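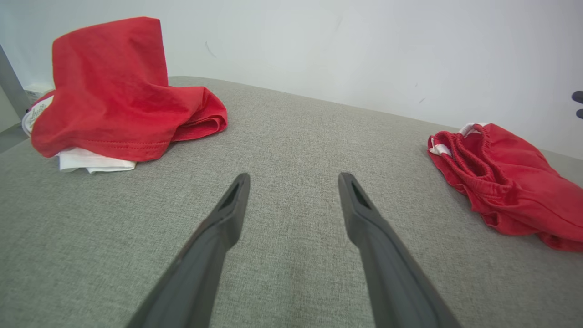 Left wrist cam, start of a take

Teaching two arms to fold a sports kit by teleop - demos look fine, policy dithers

Posted by Griment72

I have a two-arm setup and I'm driving it by remote control to record demonstrations. The task is folding a red basketball jersey and its shorts on a gray cushion. My partner has pointed out that I could have folded every garment in the house by now, and in September she was still smiling when she said it.

Recording is going well enough. I can get a fold I wouldn't be ashamed of in most takes. I trained on my first batch, let the thing run, and it reached toward the pile, pulled back, reached toward the shorts, pulled back, and carried on like a man choosing a sandwich. It never closed the fingers on anything until I lost patience and hit stop.

Things I've already checked: the cameras are synced, the gripper open/close values are being logged, and playing back a recorded take on the arms reproduces it nicely if I put the clothes where they were. So the data isn't garbage in the obvious way.

Things I suspect: me. I start each take with the clothes wherever they land, sometimes I do the jersey first and sometimes the shorts, and I pause a lot to think. Both pieces are the same red, too, and from the wrist they look much alike once they're scrunched up. Do I need 1,000 more takes, or do I need to change how I drive?

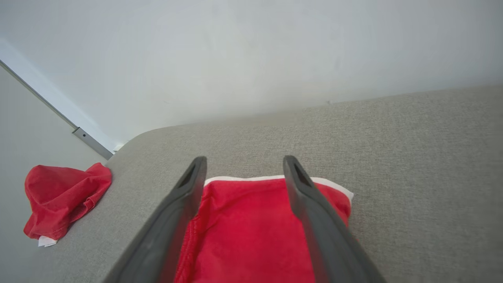

Same wrist, other moment. White trim under the fingertips, the other red piece off to the left.

Posted by Callum Sutherland

Change how you drive. More takes of the same habits will get you a very well trained ditherer.

The pauses are the first thing I'd go after. Every time you stop to think, the recorder writes down a stretch of frames where the correct action is "do nothing." The policy has no idea you were pondering. It learns that hovering over cloth with the fingers open is a perfectly respectable way to spend the evening. Plan the fold before you hit record, and if you freeze up halfway, throw the take out. You can trim the idle frames afterward with a script, but watch that you don't cut the short waits where the fingers are closing, or you'll get a robot that lifts before it has hold of anything.

Second, pick an order and marry it. Jersey first, always, or shorts first, always. If half your takes go left and half go right from the same kind of starting picture, a simple model will split the difference and head for the bare cushion in between. Some of the fancier policies cope with this better. I wouldn't count on yours being one of them.

Third, make your grasps boring. Look at your second picture: there's a white edge on that cloth, and it stands out from the gray a lot better than a random wrinkle does. If you go for a trimmed edge each time, the wrist camera gets the same sort of view just before every grasp. If you grab whatever fold is handy, it gets a new puzzle in every take.

Keep scattering the clothes, though. That part you're doing right. Just do it on purpose, with some starts close to the wall and some near the front, so you aren't leaning on wherever your arm likes to drop things.

I had the same trouble with towels on my Lono rig. I scrapped the lot, recorded 72 clean takes in one order, and it finally committed to a corner. The wrong corner, but it committed.

Posted by Orozco_bench

turn the speed up. mine was too slow and it got better when I went faster

Posted by Marion Crichton

Agree with nearly all of Callum's answer, but I'd add that you may be asking for too much in one take. Flattening a heap of cloth and folding a flat jersey are two separate jobs, and the first is much harder. Record them separately. Lay the jersey out by hand, start recording, and do only the fold until it works. Then go back and teach the flattening. 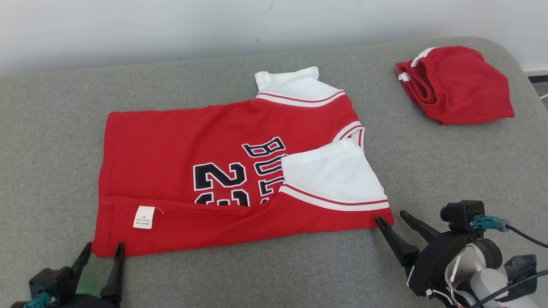
Hem turned up over the number, both grippers down at the near edge

A jersey at this stage is a nice place to start practice takes from. Put it back to something close to this 10 times, shifting it and turning it a little between takes, and finish the fold the same way each time. I'd also record a few where you deliberately miss the hem and then go back for it. Your policy is going to miss, and if it has only ever seen you succeed, it won't have a clue what to do next. Keep the miss itself out of the training data if your software allows it - you want it to learn the recovery, and it'll supply its own mistakes free of charge.

On the two reds looking alike: make sure the overhead view is going into training along with the wrist ones. The lettering on the jersey is a big fat clue, but you can only use it when that side is showing. For a heap you need the wider view and some luck. Or do the shorts in a session of their own, with the jersey off the cushion.

I can't go along with the speed advice as a general fix. Faster driving does cut down the dithering frames, so I can see why it helped. Past a certain point your grasps get sloppy, and it will copy those too.

Posted by Griment72

Thanks, all. I went through my old takes with the pauses in mind and it was like hearing my own voice on an answering machine. In one of them I hover over the waistband long enough to have answered the door, and I suspect I did.

New plan is jersey only, laid flat, hem first, no thinking on camera. I'll post again when the Oltura arm mount I ordered gets here, because the left one has started to wobble and I'd rather not teach it that as well.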